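2023-09-14, bench notes, Dell tower, CPU swap

Job no. 433. Writing this up while I still have the patience. Dewanti asked for notes anyone could pick up, so they are a bit longer than my usual.

The claim going in, from the Pudlow forum thread that Nabila forwarded, is that a processor swap in one of these towers is a ten-minute job and that most of the "dead board" machines in our pile only need the chip reseated. I don't believe either half. Ten minutes is what you get if you start the clock after the side panel is off and stop it before the cooler goes back. As for reseating, I've seen people take a chip out, put the same chip back, boot the machine and announce a cure, when all they had really done was unplug it for a while.

Anyway. Tower on its side, open side up. I've gone back and forth on whether that is worth the bench space and I still think it is. With the case upright you are working sideways into the socket and gravity is against you. Laid flat, the chip goes straight down.

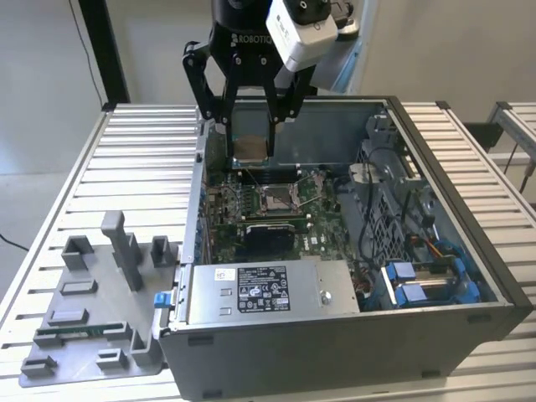
Order I'm using for the socket, for whoever does the next one:

Lever out and up first, all the way.
Retention frame open until it stays by itself. If it sags, stop and look at the hinge.
Chip by the edges only. Check the corner mark against the socket before lowering.
Straight down, no sliding. It should sit flat under its own weight.
Frame down, then lever. The lever takes more push than you'd like. That part the forum got right.

What I would not do is wiggle it to "help it find the seat." The Testeo guide recommends a gentle wiggle and I'd like to know how many sockets they went through before writing that. If it doesn't sit, lift it out and look again.

Left the expansion card in. Nabila would pull it to get more hand room. I can see the argument, but it sits below the socket and every extra part you take out is one more thing to put back wrong. If I start scraping knuckles on it I'll change my mind and say so here.

Left the power supply in too. It takes up a lot of the lower part of the case and looks like it should be in the way, but it isn't anywhere near the socket. The Bamlow checklist has you remove it "for access." Access to what?

Cables are my actual complaint. There is a loop of black ones up by the fan shroud and another bundle, orange and yellow and black, coming out lower down by the cage. Neither reaches the socket if left alone, but they drift when you move the tower. Tuck them before opening the frame.

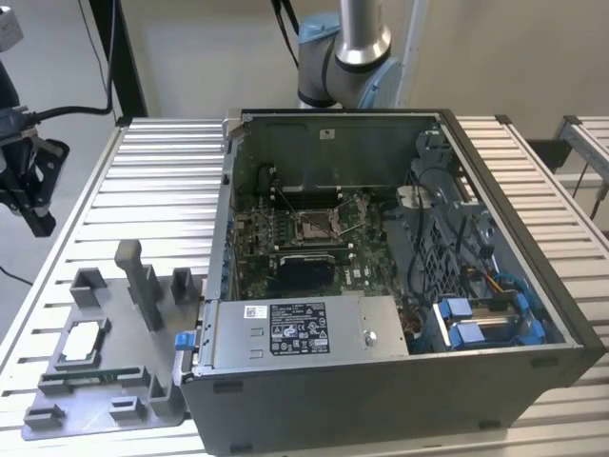
Drive carriers stayed put. The blue plastic is handy, you know at a glance what is meant to be grabbed, though I'd still rather not tug on them with the board exposed. We have 38 spare carriers in the Oei cabinet and I don't trust the clips on the older ones. Separate entry, maybe, if I get around to it.

The tray to the left of the case: fine as a place to put things, I suppose. Dewanti swears by it. My worry is that it's too near the edge of the tower, and anything you lift off the case passes over it. Would prefer it a hand's width farther out. The slots in the table are a bigger nuisance. A dropped case screw goes into a groove and then you're fishing for it with a magnet, inches from an open board. Suggest a cloth over the slots on that side.

Things I'd want before agreeing that reseating fixes anything:

Boot result before the chip is touched, written down.
Boot result after unplugging only, same wait, chip not touched.
Boot result after reseating.

Without the middle one it's just a story. Nabila thinks this is overkill for machines this old and she may be right about the hours. I'd still do it on 2 of them before we tell anyone it works.

Shelf tag for this tower is 3638. The tag on the sheet was smudged and I read it twice, so please check it if you're reusing the number.

Open: need to ask who has the good paste. The tube in the drawer has gone stiff at the nozzle.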